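¡Vuelve el taller de juegos de mesa de Concombe!

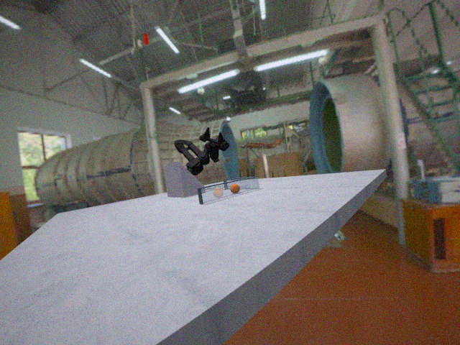 Un bloque en forma de cuña sobre la mesa.

Qué ganas teníamos de contarlo. El sábado a las cinco reabrimos el taller de diseño de juegos en la sala grande de Concombe, y esta vez lo lleva Tsion Wubshet, autora de Wuketa, ese juego de mercaderes y caravanas que tantas tardes nos robó el invierno pasado (la partida más larga se alargó hasta la hora de cenar, y pedimos la revancha igual).

Serán 3 sesiones. En la primera se parte de una regla sola, la que sea: robar una carta, mover una ficha, mentir al vecino. Tsion empieza siempre por ahí y va añadiendo cosas hasta que el juego se rompe, y entonces quita la última. Parece poca cosa, pero de ese método salió Wuketa, que en su primera versión tenía 13 páginas de reglamento y hoy cabe en una hoja doblada por la mitad. La segunda sesión es para probar los prototipos de los demás —con lápiz en la mano y sin piedad— y en la última se juega todo seguido, con merienda.

No hace falta saber dibujar ni haber diseñado nada antes. Traed tijeras, cartulina y algún dado suelto que tengáis por casa; los peones los ponemos nosotros, que el cajón de piezas huérfanas ya no cierra.

Otra alegría: la ludoteca ha recibido Grurnska, cooperativo y bastante cruel, y la ampliación de Amano, con 500 cartas nuevas. Las dos cajas se pueden llevar en préstamo desde julio, una semana cada una.

La inscripción es gratuita y se hace en el mostrador o respondiendo a este boletín. Si venís con niños, avisad y preparamos una mesa para ellos.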